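Installing Memory and a Processor in a Desktop Tower
Clostdale Technical Library, Workshop Guides

Revised in June by Aliki Stergiou and Michalis Fragkou. This guide is intended for patrons and staff who are refitting a desktop tower with replacement parts. It assumes that the reader has a compatible processor, matched memory modules and the manual for the motherboard. Work on laptops and all-in-one machines is covered separately. 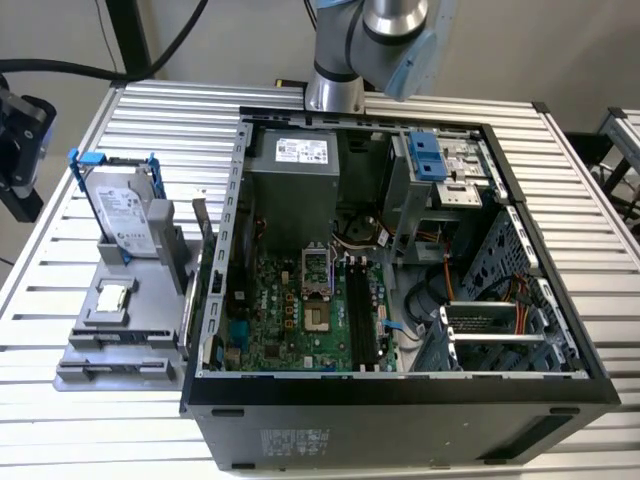
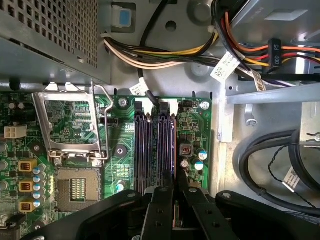

Before you begin

Shut the computer down from the operating system and disconnect the power cord. Disconnect the monitor, keyboard, network and any other cables at the rear. Press the power button once after the cord has been removed and hold it for several seconds.

Lay the tower on its side with the removable panel facing up. Most panels are held by two screws at the rear or by a single release handle. Set the panel aside where it will not be stepped on, and place the screws in a tray or cup.

Wear a wrist strap clipped to bare metal on the chassis. Patrons who do not have one may borrow a strap from the Pimentel Room desk. Do not open the power supply unit under any circumstances. It contains no parts that can be serviced in our workshop.

Making room to work

Power and drive cables often hang across the memory slots. Move them gently toward the drive cage and, if necessary, hold them back with a loose hook-and-loop tie. Do not pull on a cable to free it. Where a connector must be detached, grasp the body of the connector and press its latch, if it has one.

Some manufacturers print the purpose of a connector on its housing. A marking such as "ODD" refers to the optical disc drive, and "HDD" to the hard disk. Connectors without markings should be tagged with masking tape before they are detached. A short pencil sketch of the cable routing is also useful, particularly when the work will be finished on another day.

Installing the processor

1. Release the socket lever and raise it fully, then lift the load plate. On some boards the plate rises with the lever.

2. Inspect the socket under good light. On a socket with contact pins, look across the pins from a low angle for any that lean out of line. Do not touch them. If a pin is bent, stop and consult a member of staff.

3. Hold the processor by its edges and find the small triangle at one corner. Match it to the corresponding mark on the socket. Notches along the edges of the processor, if present, must also line up.

4. Lower the processor straight down and let it rest in place. It should require no pressure. Do not slide it.

5. Close the load plate and return the lever to its catch. Firm resistance from the lever is normal on many sockets.

Thermal compound and the cooler should be fitted next, following the instructions supplied with the cooler. Tighten its screws in a diagonal pattern, a little at a time, and connect the fan lead to the header marked for the CPU fan.

Installing the memory

1. Consult the manual for the correct slots. Two modules are usually placed in alternate slots - often, though not always, identified by color - so that they operate as a pair.

2. Open the clip at each end of the slot. Certain boards have a moving clip at one end only.

3. Align the notch in the module with the ridge in the slot. If the two do not meet, turn the module end for end. If they still do not meet, the module is of the wrong type.

4. Press evenly on both ends until the clips close against the module. Support the chassis with the other hand if it shifts on the bench.

Final checks

Reconnect every cable that was detached and confirm that none of them touches a fan blade. Count the screws in the tray. Leave the side panel off for the first start, reconnect the monitor and keyboard, and then attach the power cord.

Enter the setup screen and verify that the processor is named correctly and that the full amount of memory is listed. If the screen remains blank, disconnect the power and reseat the modules one at a time. A series of beeps should be written down and compared with the table in the manual.

Once the readings are correct, shut down, remove the cord and refit the panel.

Workshop benches may be reserved in blocks of 2 hours, until 12 noon on Sunday. Corrections to this guide should be sent to Ourania Deligiannis at the Otwood branch.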